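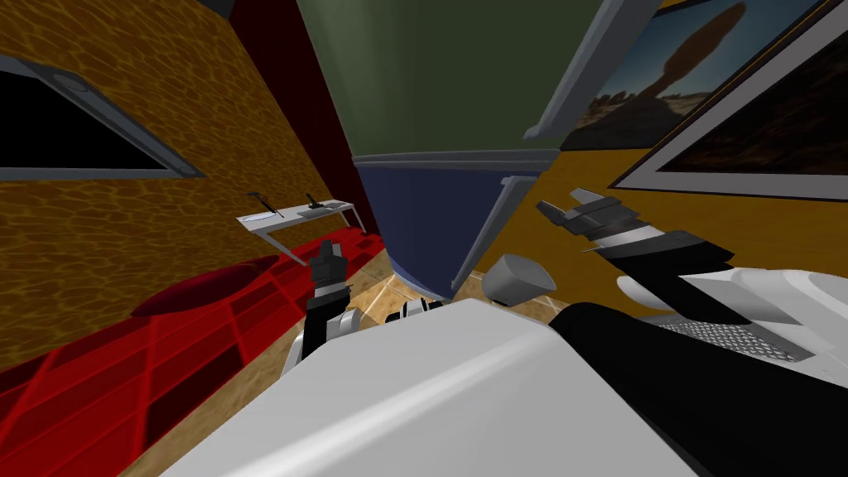
Heather MacKinnon wants to know if you can really get into moths in March, or if you have to wait for summer. You can start tonight!! I'm making this a thread because I have too much to say.

I went out on 14th March with a porch light and an old white sheet and got two moths. Two! I was thrilled. One was a little gray thing I still can't name and the other was a Hebrew Character, with that black mark on the wing like someone went at it with a felt-tip pen.

You don't need a fancy trap. Hang the sheet on a clothesline, put a bright light near it, go make tea, come back. Mild, cloudy, still nights are the best ones. A full moon on a clear night can be really slow. 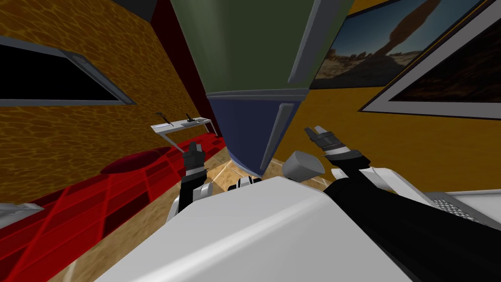 Both grippers, fingers up.

OK, sugaring. Brown sugar, molasses, a splash of dark beer, warm it up until it's goopy, then paint it on a fence post at dusk. My jacket still smells like it (no regrets). Noemi Russo adds mashed banana and I'm trying that next. 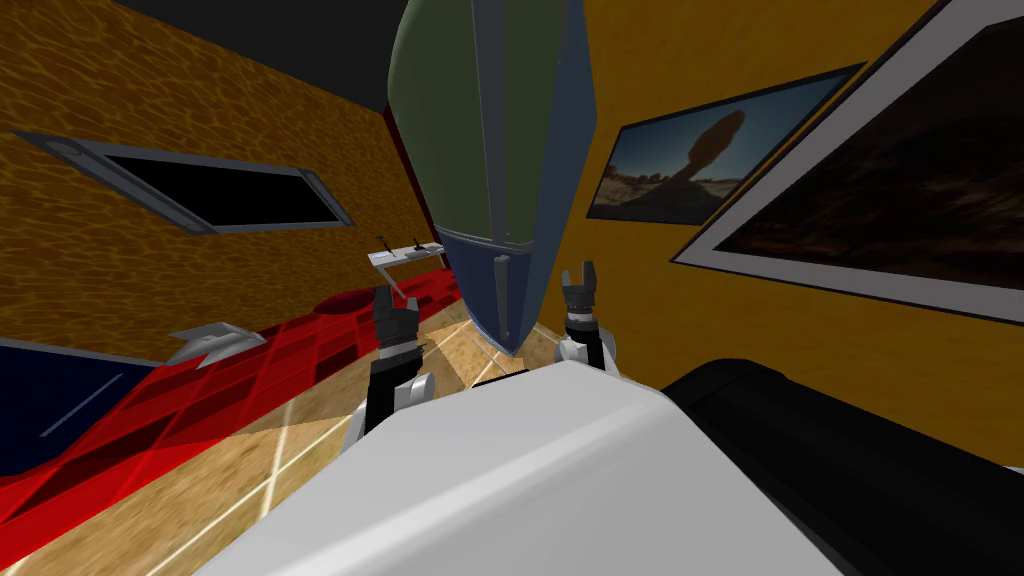 Do I need to kill them to identify them? Please don't, a clear picture of the wings is plenty for most of the common ones, and the rest can just go down as "moth."

My list for the yard hit 101 species last August and I did a lap around the garden in my socks. Davina Purves over in Nurham is way ahead of me and I love hearing about every single one. Some of them look like bird poop on purpose! 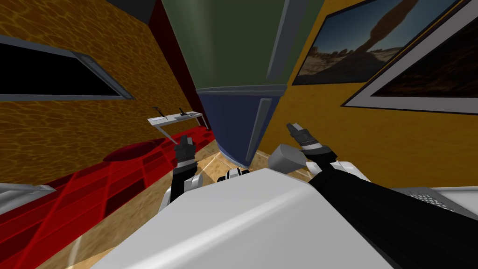
What should I do with the moths in the morning? Tip them gently into thick leaves or long grass before the birds are up, and switch to a different spot every few nights so the wrens don't catch on.

More tomorrow if it stays cloudy. Skirkuncombe people, put your porch lights on and tell me what shows up!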